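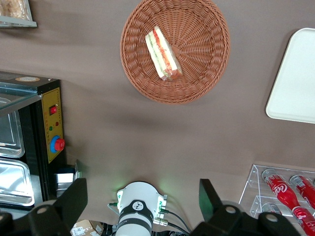
A bread basket is a shallow open container used to hold and serve bread, rolls, sandwiches and small baked goods. It is found on dining tables, on bakery and cafe counters, and on buffet lines, where it may stand beside trays and heated display cabinets.

Construction

Most bread baskets are round or oval. Round baskets are commonly woven from the center outward. The weaver fixes a small group of strands at the middle of the base, spreads them like the spokes of a wheel, and works further strands around them in a spiral. When the base is wide enough, the spokes are bent upward to form the side. The rim is finished by folding the ends over one another into a braid, which stiffens the edge and gives the hand something to grip.

Willow, rattan, seagrass and straw are the traditional materials. Baskets for food service are often made of plastic strand, usually polypropylene, which can be washed in a machine. Colors range from pale straw to dark brown, with orange and terracotta shades also sold.

Use

At the table, the basket is usually lined with a cloth napkin that catches crumbs and can be folded over warm rolls. In cafes it is used for single portions as well as for loaves. Wrapped sandwiches need no lining. A sandwich cut on the diagonal is generally displayed with the cut face showing, so that the filling can be seen through the wrap.

Baskets are not used inside warming cabinets. Hot pastries and pies are kept on metal trays or racks, and cold or room-temperature items are set out separately. Sandwiches with meat, egg or soft cheese are normally held in a chilled case, and only short periods on an open counter are allowed under most food safety rules.

Care

Plant-fiber baskets are brushed out and wiped with a damp cloth. Soaking loosens the weave and can lead to mold. Plastic baskets may be washed with warm water and detergent, and a soft brush is used on the braided rim, where crumbs collect. Both kinds should be fully dry before they are stacked.

Manufacture in Ovley

The town of Ovley had a small basket trade that supplied hotels and tearooms. The Wainwright workshop made round bread baskets in 2 sizes, both with a braided border. Its pattern book was copied out by Odette Caron and later indexed by Freya Greenwood. The index was completed in July 2022 and lists 90 patterns, of which 3 are for baskets with lids.

See also

Basket weaving
Bread box
Serving tray
Food warmer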